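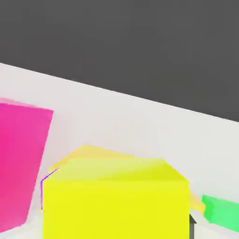 Gevport opened its office in Koltedton for visitors on August 23, 2023, and I went there to see Hoduvano, a program that lets you practice robot arm tasks on a computer before you buy an arm. I teach automation to adults at evening courses, and we have no money for a real machine until March. The visit started in a small meeting room with coffee and a big screen. Kerstin Vik opened a practice task with colored blocks and moved the view very close to them, so that the yellow one took the most space, with pink on the left and a piece of green on the right. At such a distance the edges become soft, and I wrote in my notebook that the close view is not good for judging a gap. She agreed that most people work from farther away.

We were 15 visitors, and each of us got 20 minutes at a computer. I found the menus easy to understand. You choose a table, you choose the objects, and you save the task under a name. The speed of the arm is set with a slider, but the slider has no numbers, only "slow" and "fast". For teaching I would like to have numbers. The help texts are short and written in plain language, which I was thankful for.

After this we looked at a block task from a more normal distance. The white arm comes down behind a tall yellow block, and on the yellow block lies a small purple cube, a bit crooked. There is a cyan cube close behind it. I like that the objects do not always stand straight, as my students must learn to handle this also. What I missed was a view of the gripper itself, which was hidden behind the blocks from this side. It is possible to add a second view, but this belongs to the bigger license.

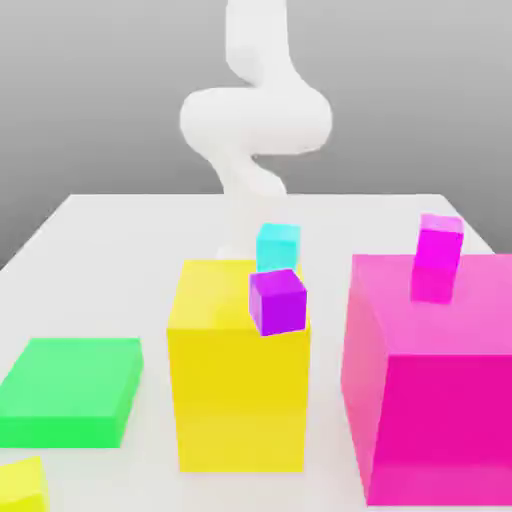 Nimal Sivakumar objected that the bigger license is the only one worth paying for, and that a school which takes the small one will ask for an upgrade after one term. I think he is partly right. The small license allows 26 saved tasks, the bigger one 1000, and for my two groups the small number would be enough.

Before I left I asked about older computers. I was told that I can try the program at home for free first, and I will do it with the oldest laptop we have at the school. The bus back to the station goes once an hour, so check the timetable if you plan to visit.

Shares: 26 | Comments: 15

Recent visits
Hà: an afternoon at the conveyor workshop
Two small grippers compared at a spring fair
Which training kit for evening courses?

Contact | Copyright Tyra Dahlgren | Back to top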